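Staff Writer, Elections and Media

Braltuvano is a small politics site covering campaigns and the press that reports on them. We are hiring a staff writer to follow the early maneuvering for the next presidential race. The job is remote.

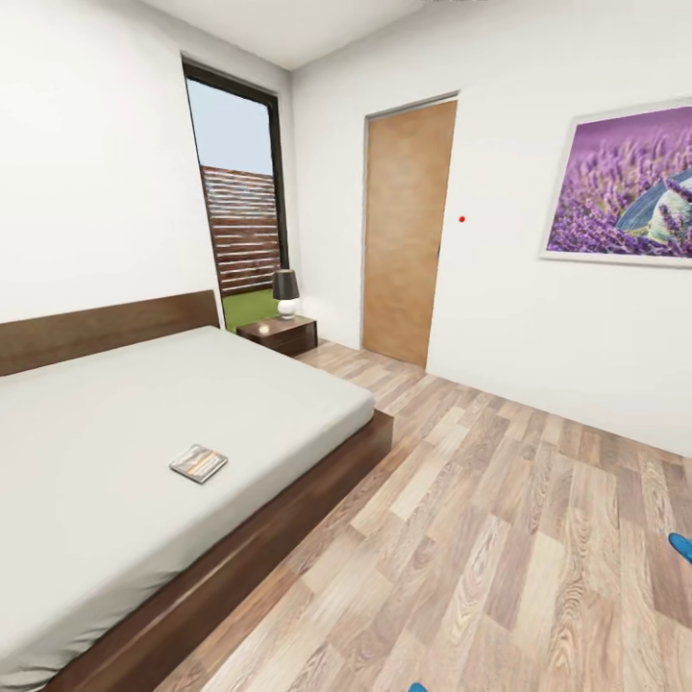 What you will do

File two short pieces a day and one longer report a week
Read public records, old speeches and campaign filings — and quote them correctly
Track how newsrooms handle stories about candidates
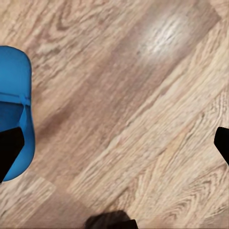 What we ask for

Two years of reporting or research work
Comfort with phone calls to press offices
A clear line between news and opinion in your copy

We do not ask about party registration. Writers may not donate to or work for a campaign while employed here.
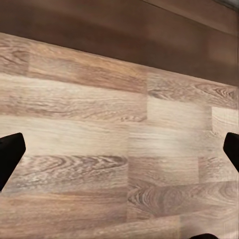 Gripper open over a wood-grain surface

Pay and hours

Pay is $1,466 a week. Shifts start at 7 a.m. Eastern, with later hours on debate and election nights.

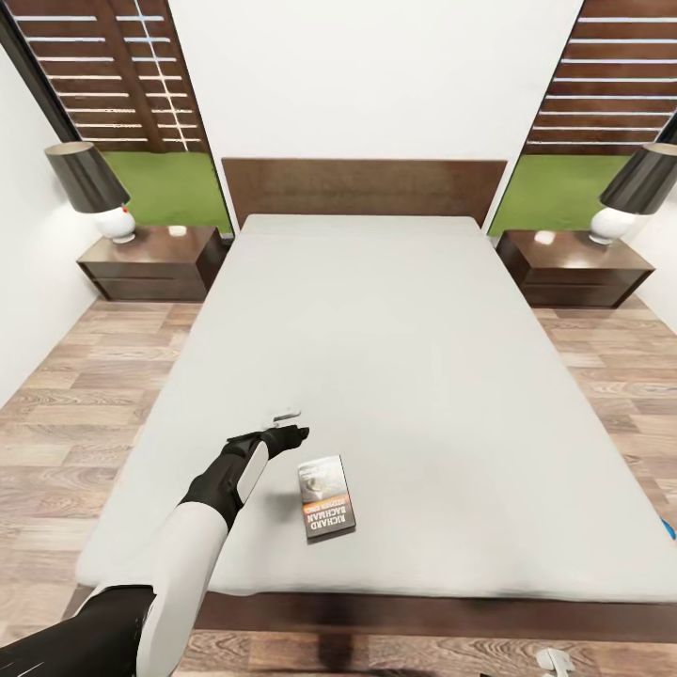 Robot arm and a paperback on the bed

How to apply

Send a resume and two published clips to Erlinda Saludo, managing editor, through the contact form. Applications are open from 3 November 2022 until the job is filled.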